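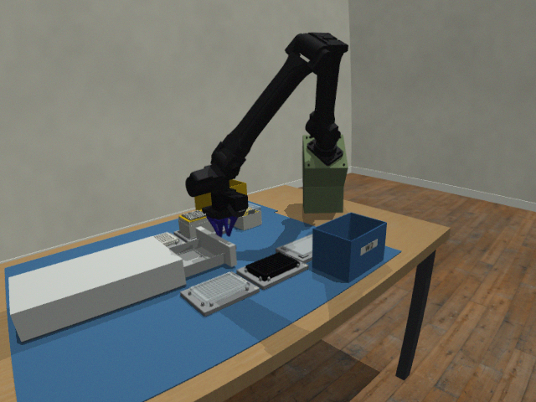

Chapter 2
When Two Households Become One

A stepfamily usually begins with a move. One parent and one or more children pack up and go to live with another parent, who may have children too. Most books on the subject start with feelings, and we will get to those in Section 2. This chapter starts with the kitchen, where many of the first disagreements take place. Ordinary things such as plates, dish racks and the bin have to go somewhere, and each half of the family already has an idea of where. A child who opens a drawer and finds something different in it has learned that the rules of the house may be different as well.

Household rules are of two kinds. Stated rules are the ones people say out loud: homework before television, shoes off at the door. Unstated rules are habits that no one remembers deciding on. They include who sits where, who gets the bathroom first, and whether it is all right to eat the last of the cereal. A new family can talk over its stated rules before the move. The unstated ones tend to come up only after someone has broken one, and the person who broke it is often surprised to be in trouble.

The Duvbridge interviews, used throughout this book, were held with over 50 stepfamilies in the towns of Duvbridge and Inskip. Parents were asked what they had argued about in the first months of living together. Money and discipline came up often, as expected. So did towels, thermostats and the time of the evening meal. Several parents said they had felt foolish bringing up such small matters and had let them go until they were angry.

Children's answers were different. Younger children talked mostly about rooms and belongings. Teenagers talked about being told what to do by an adult they did not yet know well. Many of them also went back and forth between two homes and had to keep track of both sets of rules.

In this chapter you will read about how families find out what their unstated rules are, how they decide which ones to keep, and what a stepparent's part in enforcing them might be during the first year. The case study at the end follows one family in Inskip from the week of the move through the following July.

Before reading on, write down three unstated rules from the home you grew up in. Keep the list. You will need it for the exercise on mealtimes.

Key terms
stated rule
unstated rule
household routine
stepparent role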